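September 10, 2019

Small parts day. I have been putting this off since the move, on the theory that screws left alone long enough will sort themselves by thread. Results on that are in and they are negative.

Starting condition: two coffee cans, a Gruma tortilla bag (knotted), one cardboard tray from the old bench, and the yellow organizer, which had become the place where things went when the person holding them was late for something. The labels had mostly dropped off. One that hadn't said MISC, and the drawer behind it was full of envelopes, each marked MISC in a different hand. I recognized one of the hands as mine.

Took the organizer over to the white table for the light. Dropped a brass insert on the floor within a minute. It went under the radiator, and I have decided to consider it a donation to the building.

Working rules, agreed with Ewurabena Akolgo before she went off to deal with the Remivum order:

- Metric only in the yellow cabinet. Inch stuff goes in the cans until someone feels strongly.
- One size per drawer. Lengths can share if they are bagged.
- Anything bent, stripped or chewed goes in the scrap tin. No sentimental exceptions.
- If I can't name it in 16 seconds, it goes in the orphan tray.

The last rule turned out to be too generous. By 16 seconds I have usually started building a case for keeping the thing. The orphan tray is now the best stocked container in the shop.

Most of the morning went on M3. We own a silly amount of M3 by 8 and hardly any by 10, and 10 is what every bracket on the Medbridge fixture wants. I suspect we buy a mixed kit, use up the tens, and buy another kit. Ordered 300 of the 10s on their own, which should break the cycle or at least make it a different cycle. Also added a bag of washers. The catalog's smallest pack was 1650, so if anybody needs washers, or knows a family that does, come and see me.

Note on the drawers themselves: they slide fine empty. Loaded with steel they tip when you pull them past halfway, and the contents arrive in your lap in size order, largest last. Heavy items go in the bottom rows from now on. I had it the other way up for a while (literally the other way up, the tray of M6 nuts was on top) and the whole cabinet wanted to follow my hand off the table.
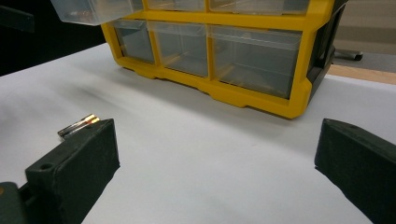 *Yellow organizer on the white table, one drawer pulled partway out.*

Labels next. The printer tape we have doesn't like the clear plastic and curls up at the corners by afternoon. Tried three things:

1. Wiping the front with alcohol first. Better, still curls.
2. Clear packing tape over the label. Holds, looks like a crime was committed.
3. Paper slip tucked inside against the front. Stays put until the drawer is full of loose screws, which then push it around and hide it.

Going with number 2. Ewurabena says it looks terrible and she is right, but she also couldn't find the setscrews last month and now she can. Label wording: thread, then length, then head. So "M4 x 12 socket," and please not "the good M4s." I threw away a slip that said that. I have no idea which ones were good.

Things found in the tortilla bag, for the record: a De Luca key ring with no keys, a hinge pin, one half of a cable clamp, a guitar pick, and 42 cents. The 42 cents has been put toward the washers. The hinge pin fits the cupboard over the sink, which has been held shut with a rubber band for as long as I've worked here. Fitted it. The cupboard now closes so well that it takes two hands to open, so I may put the rubber band back.

Still to do:

- Inch screws. See "feels strongly," above.
- Go through the orphan tray with Ewurabena before the end of September. She knows what the little black collars are for, or says she does.
- Drawer stops? The M6 one comes all the way out if you're in a hurry.
- Find a lid for the scrap tin. I caught myself taking a stripped M5 back out of it at lunch.
- Move the organizer back to the bench once the shelf is up. It needs a back edge – the old shelf didn't have one, and that is how we got the second coffee can.

Radiator still has the brass insert. Tried a ruler, then a longer ruler. Will ask for the one with the hook on the end.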